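The Second Life of the Corner Repair Shop

When Pierina Valentini opened her mending business in March, she had one sewing machine, a folding table and a sign her brother painted. She charged 4 dollars for a button and 24 for a zipper. By summer she had a waiting list.

Valentini learned the trade at Trikotley, a knitwear plant that once employed 1,000 people and closed when its last big buyer moved its orders overseas. Most of her coworkers left sewing for good. She kept her thread and her shears and took in hems at home for years before renting the storefront on Dela Street.

The work is steady but not glamorous. Coats come in with torn linings. Jeans come in with worn knees – sometimes the same jeans, three or four times. She keeps a drawer of zippers pulled from clothes past saving and uses them when the length is right.

Her prices are a sore point for some. A new pair of pants at a discount store can cost less than repairing an old one, and she tells customers so before she takes the job. Many go ahead anyway. They like how the old pair fits.

She now teaches an evening class that starts at seven and runs 60 minutes. The first lesson is threading a needle and tying off. The second is darning a sock, and it usually takes two sessions.

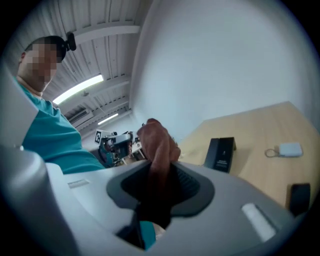
The hardest part of the business has been finding help. Nyitrai, the supplier she buys thread from, has passed along a few names, but people with factory training are mostly near retirement. Valentini hired one of her students instead and is paying her to learn alterations. She would like to add a second machine before the winter coats start coming in.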